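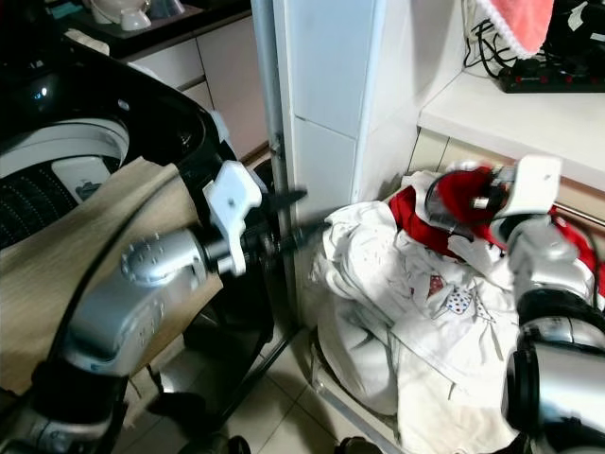 Thursday, natural dye bench

Madder day, finally! Scoured 220 g of the Semple cotton last night and had it in the mordant by 7:10 this morning. The new alum from Stindale dissolves beautifully – no grit at the bottom of the bucket, which the old stuff always left me.

Pot A is plain tap water, pot B has 10 g of chalk stirred in. Both up to 140 F, slowly, lid on, then held for an hour. I kept poking at B the whole time (bad habit) and the test strip from it is the best red I've had out of that root. A real brick red, warm all the way through the fiber!

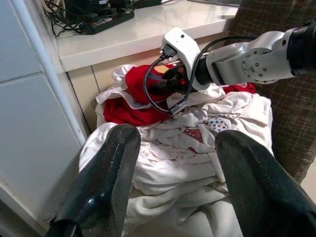

A is more of a salmon. Still pretty, and I'd wear it, but it has none of the depth. Ours must be soft water, so I want to try a pot with the Ovard well water before I go blaming the chalk for everything.

Strips are pinned on card 478. Left half of each is under foil for the light test in the south window. Next up: same recipe on wool, then an iron dip on the leftovers – I can't wait to see what that does to the salmon.
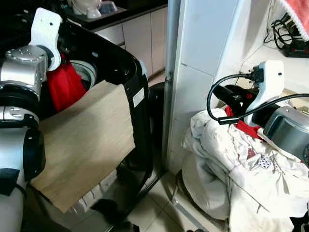
Florante Buenaventura: Try B again with the heat ten degrees lower. Mine went brown at the edges whenever I let it creep up, and the second bath was better than the first.

Recent entries
Weld on silk, second bath
Brerum walnut hulls, week three
Indigo vat notes
Card index 478 to 1028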